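4. Montaje del rotor en el estátor con los dos brazos

Guía interna del taller Florkeck. Revisión del 02/03/2024. Escribe Kauko Pitkänen, dudas a Jarmo Kuusisto.

Antes de seguir: la sección 3 (calibrar muñecas) tiene que estar hecha. Si alguien ha movido la mesa desde entonces, repetirla. Entera, no solo el brazo derecho.

4.1 Qué hace falta

- Los dos brazos fijados al tablero y con alimentación.
- Pinza de dos dedos negra en el brazo de trabajo. Revisar tornillos.
- Pinza paralela con dedo de celosía en el otro brazo.
- Motor desmontado: rotor, estátor con su carcasa, tapa transparente.
- Programa Grivura cargado, perfil "rotor_lento".
- Paño sin pelusa, alcohol, llave Allen de 2 mm.
- Calibre. El de Hirvonen, que el otro marca mal.

Nota: los imanes del rotor tiran mucho. Relojes, tarjetas y destornilladores sueltos, fuera de la mesa.

4.2 Preparar la mesa

1. Limpiar el tablero. Cualquier viruta acaba pegada al rotor y luego dentro del motor.

2. Estátor sobre el tablero, del lado de la tapa. El cable hacia atrás, sin tensión.

3. Tapa apoyada cerca, inclinada. No desconectar la placa. El cable es corto, si se estira se sale el conector y toca volver a empezar.

4. Comprobar que no hay nada en el recorrido del brazo auxiliar. Tazas incluidas.

5. Paro de emergencia al alcance de la mano. Pulsarlo una vez con los brazos quietos y ver que corta los dos. Si corta solo uno, parar aquí y mirar la sección 2.

PRECAUCIÓN: no meter los dedos entre rotor y estátor en ningún momento, ni con los brazos apagados. El tirón es seco y no avisa.

4.3 Arranque

6. Encender primero el controlador, luego los brazos. Al revés da el error 14 y hay que reinciar todo.

7. En el panel de Beneo, elegir modo manual. Velocidad al 9 %. No subirla en esta sección.

8. Llevar los dos brazos a reposo. El auxiliar se queda a un lado, sin entrar en la zona del motor hasta el paso 15.

9. Abrir la pinza de trabajo del todo y limpiar la cara interior de los dedos con alcohol. Polvo = resbala.

Nota: los arañazos claros en los dedos son de uso, no pasa nada. Una muesca en la zona de agarre sí es motivo de cambio.

4.4 Coger el rotor

10. Rotor de pie, lejos del estátor. Aguantarlo por el canto mientras la pinza baja. Soltar cuando los dedos lo rocen, no antes y no después.

11. Cerrar despacio. Un dedo por la cara exterior, el otro por detrás, agarrando la parte baja del aro. Nunca por los radios, nunca por el eje. Los radios de aluminio se marcan enseguida.

12. Subir un poco y esperar. Mirar si gira dentro de la pinza. Si gira, bajar, limpiar otra vez y apretar un punto más. Dos puntos como mucho.

13. Guardar la posición. El panel pide un número: 1474 para el rotor cogido. No usar otro, los pasos siguientes lo llaman por ese.

4.5 Acercar al estátor

14. Llevar el rotor delante del bobinado, todavía inclinado. El aro negro puede tapar la parte baja de las bobinas vistas desde la cámara de muñeca, es normal a esta altura. Lo que no puede es tocar el cobre. Parar y mirar.
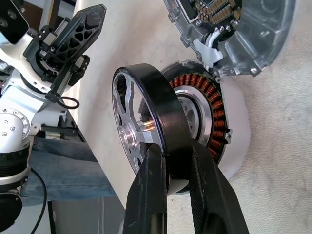 15. Acercar el brazo auxiliar. Solo sirve de tope para la carcasa del estátor, no aprieta nada. Sin él, cuando el imán tira, el estátor se va hacia el rotor y no al revés.

16. Enderezar el rotor hasta que el eje quede alineado con el hueco central. Comprobar desde arriba y también desde el lado de la moqueta. La cámara engaña un poco con la profundidad.

17. Avanzar en pasos cortos. Al notar el tirón en la lectura de par, no corregir a mano. Dejar que el programa frene.

18. Cuando el eje asienta, abrir la pinza y retirarla recta hacia atrás. No girar la muñeca hasta estar fuera.

19. Girar el rotor con un dedo, por el borde exterior. Tiene que ir suave. Si rasca, sacarlo y buscar viruta.

Tapa: sección 5. No cerrarla todavía aunque parezca que encaja.

4.6 Si algo falla

El rotor se pega torcido al estátor. Paro de emergencia. Separarlo con las cuñas de plástico, nunca haciendo palanca con metal contra el bobinado. Revisar el esmalte del cobre antes de repetir.

La pinza pierde fuerza a mitad. Casi siempre es el conector de la muñeca. Bajar el rotor al tablero, apagar, apretar conector, volver al paso 9.

El brazo auxiliar vibra. Bajar la ganancia en el perfil. En November se cambió el valor de fábrica (noviembre, perdón, el panel está en inglés) y hay perfiles viejos que siguen con el anterior.

La posición 1474 no aparece en la lista. Se ha cargado otro perfil. Volver al paso 13.

Error 14 con todo bien encendido. Apagar el controlador, esperar, encender. Si sale otra vez, avisar a Jarmo y dejar una nota en la mesa para que no lo toque naide más.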